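4. Lounge and Suite Rooms: Set-Up for Robot-Assisted Tidying

This section applies to attendants and shift leads at Sillgate who work a floor with a Drorkell unit. It covers furnished rooms with an upholstered sofa. For bedrooms, see Section 5. For bathrooms, the unit is not used.

4.1 Division of work

The unit straightens cushions, folds and places throws, and picks up light items from seats and low tables. The attendant does everything else: vacuuming, dusting, glass, plants, curtains and final inspection. A room is released to the front desk by a person only. The unit's "task complete" message does not release a room.

Attendants previously assigned 30 minutes for a lounge room now work two rooms in parallel, starting the unit in one while cleaning the other. The time allotment per room has not been reduced. Shift leads must not shorten it without written approval from Hrefna Østergaard, Housekeeping Operations.

4.2 Before starting the unit

1. Open the heavy side drapes fully. Leave the sheer curtains closed.
2. Remove glassware, food and guest property from the seat and the table. Log guest property as usual.
3. Move floor plants at least one arm's length from the sofa if the leaves reach over the seat.
4. Check the sofa for pins, loose trim or torn fabric. Report damage before the unit touches the piece.
5. Enter the room number on the handheld and select the furniture type. 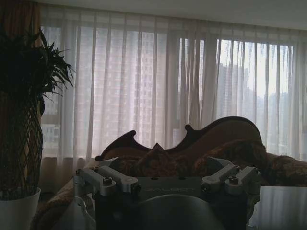 Figure 4-1. Gripper facing a carved-frame sofa, sheer curtains closed.

Note: For sofas with a carved wooden top rail, select CARVED FRAME. This setting keeps the gripper clear of the rail and lowers the approach speed. The PLAIN FRAME setting assumes a straight rail and must not be used on these pieces.

Note: Strong window light behind the sofa lowers contrast on the seat. If the handheld shows LOW CONTRAST, switch on the room lights and press Retry. If the message repeats, tidy the sofa by hand and enter code 686.

CAUTION: Do not reach between the gripper and the furniture while the status light is green or amber. The linkage arms on both sides of the gripper plate are pinch points. Press Pause and wait for a steady white light.

4.3 Teaching a cushion and throw layout

Each room type has a stored layout. A new layout is needed when furniture is replaced or the cushion set changes. Only staff who have completed the Kárason course may store one.

1. Arrange the cushions and throw by hand to the room standard.
2. Select Teach, then Layout, on the handheld.
3. Step back behind the unit and press Capture. Remain still until the tone sounds.
4. Check the outline on the handheld. Each cushion must have its own outline. The throw must be outlined separately from the seat fabric.
5. If the throw and the seat have similar patterns and the outlines merge, trace the edge of the throw with a finger on the screen.
6. Press Store. Enter your initials.

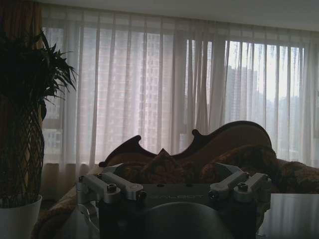
Photo: Grurotis Technical Documentation / D. Ásgeirsdóttir

7. Run the layout once at reduced speed while standing at the Pause button.

Note: Glossy tabletops can reflect the window and may be read as an open gap. Mark the front edge of any table standing before the sofa as a KEEP-OUT line.

CAUTION: The unit does not detect wet upholstery. Do not start it on a sofa that has been spot-cleaned until the fabric is dry to the touch.

4.4 Stopping, refusing and handing back

Any attendant may stop the unit at any time and complete the room by hand. No reason is required at the moment of stopping. Enter a code by the end of the shift.

Stops are not used in individual performance review. The handheld records the room and the code only. In the period ending in August, 2,427 lounge rooms were run with the unit, and the codes were used to correct layouts and furniture settings. Questions about the records go to Þröstur Nørgaard, staff representative.

4.5 Changes to duties

The role of floor attendant now includes start, pause and hand-back of the unit. The role of layout trainer is separate, is paid at the higher grade, and is open to all attendants after the course. Apply to Grethe Kjærgaard.

4.6 Care of the gripper

1. Wipe the gripper plate and linkage arms with a dry cloth at the end of each shift.
2. Look for threads or lint caught at the joints. Remove with the unit powered off.
3. Check that the visible hex socket screws are seated. Do not tighten them. Report a loose screw to Maintenance.
4. After 1,000 cycles the handheld shows SERVICE DUE. Return the unit to its dock and tag it out.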